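Tresalach Community Archive
Progress report, spring to September

Hello again! I promised you a shorter report than the last one, so let me get straight to the oral history work, which has eaten most of my summer (happily).

We set out to record 200 interviews with people who worked at the old Clulleo cannery, and we now have 154 in the can. The transcripts are slower going. I had hoped to have them all typed up by now, but the older folks talk over each other in the group sessions and the software gets hopelessly lost, so I'm doing those by hand in the evenings with a lot of tea.
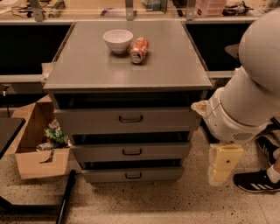
Bowl and soda can on the gray cabinet.

The website is in much better shape. We moved everything over to Historar in June, and you can finally search by street name – people kept asking for that! The photo section is still a bit of a mess. Some of the captions went missing in the move and I'm putting them back one album at a time.
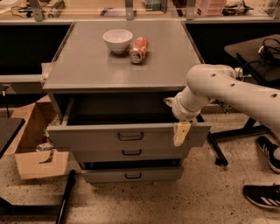 The gray cabinet with its top drawer open.

On money, you gave us 4000 for the year and we are inside it. The biggest bill was the scanning of the cannery pay books, done by Pangaribuan, and they came back beautifully clear, even the pages with the water stains. I moved a little from travel to postage because so many families wanted to mail us their letters and get them safely back. I hope that's okay, and please shout if it isn't.

Still to do before winter:

1. Finish the remaining interviews, starting with the night shift crew, who are the hardest to pin down.

2. Sort the loose papers by decade and get them into folders.
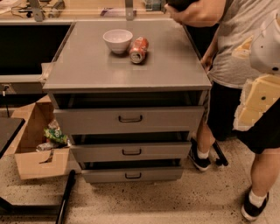

3. Hold 5 listening evenings at the library. Two have dates already, and the first one starts at 7 p.m. with a short talk on the strike years.

4. Send you the signed consent forms, which I know are overdue. They're next on my list, and I'll mail copies along with the receipts.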